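How to Sort Your Small Tubes and Bottles into One Carry-About Caddy

By Oi-ling Kao
Updated June 11, 2025

I love a big clear-out as much as anyone, but my favourite jobs are the little ones you can finish before the kettle's gone cold, and this is the best of the lot. Take all the small tubes, sample bottles, lip balms and half-used creams that live on windowsills, in coat pockets and at the bottom of the bathroom drawer, and give them one small container with a handle that goes wherever you go. Bathroom in the morning, bedside at night, kitchen table when you're doing your nails in front of the radio (me, most evenings).

It takes about 13 minutes if your stuff is already in one place, and a good deal longer if you're like me and find three hand creams behind the sofa.

What you'll need

A small container with a handle
A clear table or worktop
A damp cloth and a dry one
A roll of plain stickers and a pen that won't smudge
A bin bag
An old tea towel

Choosing the container

Small is good! I started with a great big lidded box from Brollel and it was hopeless, everything sank to the bottom and I went back to buying duplicates. What you want is something you can see right into from above without moving anything.

A handle makes a huge difference. With one, the container gets picked up and put back. Without one it gets shoved along the shelf until it falls off the end. Loops are my favourite because you can hook a finger through while you're carrying a mug in the other hand, though I wouldn't trust a full one on a hook overnight.

A soft lining is lovely too if you can find it. Bottles don't clatter about, and glass ones feel a bit safer. The trade-off is that leaks sink in, so give some thought to how messy your things are. If you've got a lot of oils, go for something you can rinse under the tap, or slip a bit of cloth inside that you can take out and wash.

Measure your tallest bottle before you go shopping. It can stick up above the rim by a fair bit, but if more than half of it is out in the air it will topple the first time you go round a corner.

Step 1: Round everything up

Go through the house with the bin bag in one hand and the tea towel slung over your shoulder. Bathroom first, then bedside, then bags and coats, and don't forget the car. Lay the tea towel on the table and tip the whole lot on to it. The towel stops round things rolling on to the floor and catches the grit that comes out of handbags, of which there is always more than you'd think.

Don't sort as you go round. I've tried it and I end up sitting on the edge of the bath reading ingredients.

Step 2: Throw out the sad ones

Anything that has separated, smells off or has gone a funny colour can go. Look on the back for the little open-jar symbol with a number and an M beside it, which tells you how many months the thing is meant to last after opening. If you can't remember opening it, that's usually your answer.

Medicines are a different matter. Put those to one side and take the old ones back to a chemist. They don't belong in this caddy anyway, and if there are children about they want to be somewhere high up and shut.

Squeeze the last out of the nearly empties today if you can. I line mine up by the basin and have a very moisturised evening.

Step 3: Wipe down

Damp cloth, then dry cloth. Do the threads under the caps as well, where the crust builds up, and give each cap a proper click or twist when you're done. Leave everything standing on the table for a few minutes. If a tube has a flat cap, stand it on that end, and the contents will slide down ready for use.

Clean out the container while you're at it. For a fabric lining I use the brush attachment on the vacuum cleaner, then a barely damp cloth, then leave it by an open window until it's dry all the way into the corners. Don't rush that last bit. 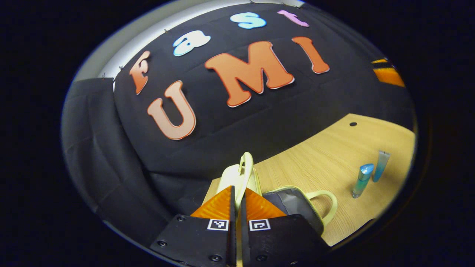 The small container with its grey lining and cream trim, and two blue tubes still standing out on the wood.

Step 4: Group by when you use them

This is the bit that changed everything for me! I used to group by type, all the creams together, all the balms together, and it looked gorgeous and I couldn't find a thing. Now I group by time of day. Morning things stand along one side. Night things stand along the other. Whatever gets used at any old hour goes in the middle.

Set the groups out on the table first, before a single thing goes in. You'll spot the doubles straight away, especially if you're buying the same colour again and again without noticing (blue packaging is my weakness, I seem to walk out of every shop with some). When two tubes look alike, pop a plain sticker on each cap and write one word on it. FEET is a very useful word to have on a cap.

Step 5: Load the caddy

Heaviest first, against the sides. If your container has a handle on one side only, put the weight opposite it and lift it a few centimetres off the table to see how it hangs. Shuffle things over until it sits level. It's a bit like packing a rucksack and I find it weirdly satisfying.

Then the tubes, upright, caps down if they'll stand that way. Tall ones at the back. Very short things such as lip balms get lost, so I put mine in an empty jar, and the jar goes in whole.

Leave a gap. Truly, leave one, big enough for two fingers to get in and lift something out. A caddy crammed full on day one is a caddy with a pile next to it by the end of the week.

Step 6: Give it a home

Pick the one place it goes back to at night. Mine is the end of the bathroom shelf. My neighbour Zulkifli Pasaribu keeps his on the stairs, which I would trip over, but he swears by it and he has had his going since last August without a single relapse.

If you're putting it on bare wood, check the bottom for drips every so often. Sun cream leaves a mark that is a real pain to get out, and I have the table to prove it.

Keeping it going

Spares live somewhere else. I've got a shoebox on top of the wardrobe for unopened tubes, and nothing comes down until something in the caddy is used up. When I forget this rule the gap disappears in no time.

Once a month, tip it out and wipe it. You don't need to do the whole job again, just have a look for leaks and put back anything that has wandered over to the wrong side.

A few things people have asked me

Can I use this for art things? Yes, please do! It works beautifully for little tubes of paint. Swap morning and night for warm colours and cool ones, and keep a rag tucked down one side.

What about travelling? Lift out the night group and put it in a zip bag, and you're nearly packed. Check the liquid limits for your airport before you go, they've been changing.

My container has gone floppy. Put a piece of stiff card in the bottom, cut a shade smaller than the base, and another along each long side if it needs it. Cereal box card is too thin. The back of a writing pad is perfect.

How do I get a cream stain out of a fabric lining? Scrape off what you can with the back of a spoon, dab on a little washing-up liquid and leave it a quarter of an hour, then blot with a wet cloth until it stops foaming. Test a hidden corner first. I've had good luck with pale greys and rotten luck with anything black.

Next time I'm doing hair bits, clips and bobbles and all, so if you've got a clever way of storing kirby grips I'd love to hear it in the comments.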